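Small whiteboards: getting the old marker off

Print this page | E-mail to a friend | 14 comments

We've always had a little whiteboard on the go in our kitchen. It's where the shopping list lives, and the odd cheerful message when I'm feeling organised, and by January it had gone a nasty cloudy colour from a year of half-hearted wiping with my sleeve. So last weekend I sat down with a cuppa and a pile of old tea towels and sorted out every board in the house!

First up, a dry cloth. Go over the whole thing dry before you wet anything, or you'll just push the pigment about and end up with a big mauve smear (ask me how I know). I use a bit of flannelette from a worn-out sheet. Lay the board on the bench while you do it, because the light ones skate all over the place if you try to wipe them standing up.
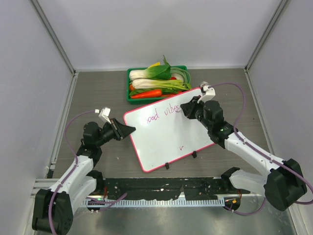 Pinks and purples are the stubborn ones at our place, much worse than black. If there's still a ghost of the writing after the dry wipe, scribble over it with a fresh marker, count to six and wipe it off while it's wet. Sounds mad, but it lifts the old stuff. My neighbour Feng-yi swears by metho on a cotton pad for whatever's left, and I've come round to it, though do try a corner first and keep the windows open. Keep it away from painted or coloured frames too. I took the shine off a lovely one that way.

Then a damp cloth with a drop of dish soap, another with plain water, and let it dry properly before you write on it. I give mine almost two hours.

Corners are where the gunk collects. An old toothbrush gets in there, or a cotton bud if the frame's a narrow one. Any clips or little feet come off and go in a bowl of soapy water, provided they were made to come off!

Oh, and store your markers lying flat. Jerome keeps his tip-up in a mug and they're dry in three weeks.

Share this tip: 27 shares

Related tips
Getting texta off a painted wall
What to do with odd tea towels
Freshening up a smelly dishcloth
Sorting the second drawer down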